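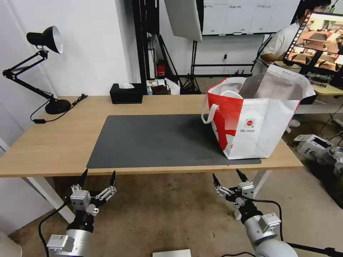 Desk lamp flicker on dimmed circuit
Lighting and Electrical > Home Office

urnum_dave
Articulated desk lamp, inline switch, LED bulb rated 9 W. It flickers whenever the ceiling lights are dimmed below half. The outlet shares a breaker with the ceiling circuit but is not on the dimmer. Bulb is an Istora, warm white. Swapped it for a second one from the same box, same result. Anything to check before I open the wall?

pace_agata
Measure the voltage at the outlet with the dimmer at full and at half. If the reading holds steady, the supply is probably fine and the dimmer is putting noise on the line. Cheap LED drivers have very little filtering.

kelvin353
Disagree. A multimeter won't show that kind of noise either way. Try an incandescent bulb in the lamp, within the socket rating. If the flicker goes away, replace the LED with a better one and leave the wall alone.

urnum_dave
Outlet reads 121 V at both settings. Incandescent does not flicker.

kelvin353
Then it's the driver in the bulb.

pace_agata
The driver is the weak part, but the dimmer is still the source. What model is it, and what is the total load on the ceiling circuit?

urnum_dave
Rutherford, old rotary type, no model number I can find. Load is four LED cans, 32 W total.

pace_agata
Many old rotary dimmers have a minimum load above that. I'd fit one listed for LED – breaker off, and test for voltage before touching the wires.

kelvin353
Still more work than a new bulb.

bosasstead_m
Had the same problem in July. A different brand of bulb stopped it in the lamp, but the cans buzzed until I changed the dimmer too. Do your cans buzz?

urnum_dave
They do, at the low end. Ordering a dimmer. Will post again Tuesday.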